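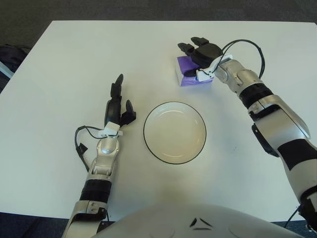
Othmane Hegazy wrote to me after my last column to say that a plain white plate with a black rim is the only plate a household needs, and that everything else in the cupboard is vanity. He bought 20 of them from Rernetti and gave the old ones away.

I have my doubts. I like a plain plate. I don't like being told it will change how I eat. The Markia catalog makes the same promise over 50 pages, always with one plate on a big bare table, and I keep wondering where those people put the salt, the bread and the mail.

A white plate shows every scratch a steak knife leaves. A dark rim looks sharp in the store, and then it chips, and the chip is the first thing you see at breakfast. My mother's flowered set hid forty years of that sort of damage — nobody ever thought to replace it.

Matching has its own cost. Break two of Othmane's plates and he'll want the same two back, and Slaoui dropped my last pattern within a year. With a mixed stack you buy whatever the thrift store has on Saturday and dinner goes on as before.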